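Finishing birch cutting boards - oil or leave bare?

terkbridge_dan
Joined: October
I have 15 small boards to finish before the holidays. Birch, sanded to 180, wiped with a damp cloth and sanded again. My plan is one flood coat of Kobzar mineral oil, wipe it off, done. Is one coat enough?

plankton187
No. Three coats, a day apart. One coat looks fine for a week and then goes patchy where people wash it.

Mossy Bench
I'd disagree with that. I sold boards at the Terkbridge market for years with one coat and a little wax on top. The buyer is going to have to oil it again anyway. Put a card in with it.

plankton187
A card gets thrown out. I've had boards come back gray and fuzzy and every one was a single coat.

kerf_and_turf
Fuzzy is a sanding problem, not an oil problem. Raise the grain twice, then oil.

terkbridge_dan
OK, so raise it again first. Does it matter that mine are pale? I don't want them to go yellow.
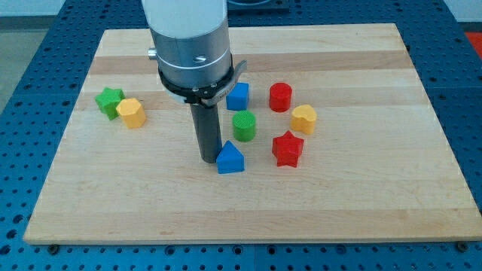 Last edited by terkbridge_dan, December 2018

Light wood like that is what I'm working with. I like the color as it is.

Mossy Bench
Mineral oil will darken it a bit but it won't turn it orange. Stay away from linseed if you want it light.

kerf_and_turf
Agree on the linseed. Try the back of one first - 90 minutes soak, wipe, look at it the next morning.

plankton187
And then two more coats.

terkbridge_dan
I'll do two and see. Wax on half of them.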